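Dedesico Notes > Command Line > Searching

Start Tutorials Cheat Sheets About Search

Finding the commit that broke things with git bisect

By Rohani Lubis
39 comments

If you have never used git bisect, you are in for a treat. I went years without it, reading commits one by one with a cup of tea going cold next to me, and the first time I ran it I found my bug before the tea was ready to drink!

The idea is simple. You tell Git about one commit where things worked and one where they don't. Git checks out a commit halfway between the two and asks you whether that one is good or bad. You answer, it cuts the list in half again, and you keep going until there is one commit left.

For this walkthrough I'm using my Miltemwood repository, a small renderer with about 1500 commits on the main branch. At some point the soft shading on curved surfaces went wrong and everything came out in flat bands. I knew the tag v2-jendgate was fine. There were 483 commits after it.

Before you start, make sure your working directory is clean. Commit your changes or put them away with git stash. Then:

git bisect start
git bisect bad
git bisect good v2-jendgate

The second line marks the commit you are on now as bad. The third takes any tag, branch name or hash. Git answers with how many revisions are left to test and a rough number of steps, and it checks out the midpoint for you. You will see a message about a detached HEAD if you run git status, and that's fine, it's supposed to be that way during a bisect.

Now build the project and test it however you normally would. If the bug is there, type:

git bisect bad

If it isn't, type:

git bisect good 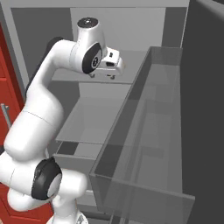
The important part is to decide what "good" means before the first step, and then stick to it. Write it down if you have to. With a shading bug, pick one spot and look at the same spot every time. On a white robot arm like this one I'd pick the broad shoulder piece, where soft gray shading on a rounded shape is a good sign and hard stripes are a bad one. Don't mistake the thin seam line across the middle for a stripe.

Sometimes the commit Git hands you won't even build. Don't guess! Use:

git bisect skip

Git picks another commit nearby and carries on. If you type the wrong answer, run git bisect log > steps.txt, delete the wrong line in the file, and then do git bisect reset followed by git bisect replay steps.txt. I have needed this more than once — usually late in the evening.

Now for my favorite part. If you have a script that can check for the bug, Git will do the whole search on its own:

git bisect run ./check.sh

The script should exit with 0 for good and 1 for bad. Exit code 125 means "skip this one". My script for the Babaei module is only 5 lines long: it builds, returns 125 if the build fails, and otherwise runs one test.

When the search ends, Git prints the first bad commit with its author and message. Copy the hash somewhere, then go back to where you started:

git bisect reset

After that, git show with the hash gives you the full change. Mine was a single line where a normal was no longer being interpolated.

Share this 5 shares

Previous: Stashing only some of your files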